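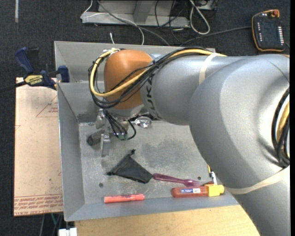

Night clerk at Indine freight depot describes the robbery and the months after it

5 January 2023

The man who was on duty when thieves broke into the Indine freight depot last May says he still checks the side door twice before he sits down.

He is 40 and has worked nights at the depot for most of his adult life. He agreed to talk on the condition that his name stay out of it. One of the people charged has not yet gone to trial, and he expects to be called as a witness.

"I was doing the outbound sheets," he said. "I heard the roll-up door and figured it was the Haruna driver coming early. He did that sometimes. So I didn't get up."

Three people came in, according to the charging papers. Two went to the cage where high-value freight is held overnight. The third came to the office and told the clerk to put his phone on the floor and slide it over.

"He wasn't yelling. He talked like someone at a counter," the clerk said. "He had something in his jacket and he kept his hand on it. I never saw what it was. The police asked me that a lot of times and I gave them the same answer."

The group left with 347 cartons, most of them power tools on their way to Plamar stores. A second truck was waiting behind the building. The clerk was locked in the supply room, where he stayed until the morning crew arrived.

"There's a sink in there, and a chair. I've been in worse places," he said. "The part I didn't like was not knowing if they were gone. I could hear the heater kick on and every time I thought it was one of them."

Investigators found 200 of the cartons nine days later in a rented storage unit. Two men were arrested that week and have since pleaded guilty to robbery and unlawful restraint. The third defendant denies taking part. His lawyer has told the court that he was at home and that the phone records place him there.

The clerk would not talk about the third man. "That's for the court," he said.

He was more willing to talk about the depot. The lock on the side door had been reported broken before the robbery, he said, and he wrote one of the reports himself. Zaltero, the company that handled security at the site, has lost the contract. It did not answer two messages asking for comment. Indine said in a short statement that the lock was replaced the next day and that a second person now works every night shift.

"It's better with two," the clerk said. "We don't talk much. He listens to ball games."

He took five weeks off afterward. The victims' fund paid him $544, which covered the phone and part of his counseling bill. The rest he paid himself, and he is still arguing with the insurance company over it.

Asked why he went back, he took some time to answer.

"I know the job. I like the hours – my kids are asleep when I leave and I'm home to drive them in," he said. "I looked at a couple of day jobs. They paid less."

The next hearing has not been scheduled. He said the prosecutor's office calls every few weeks, usually to tell him that nothing has changed.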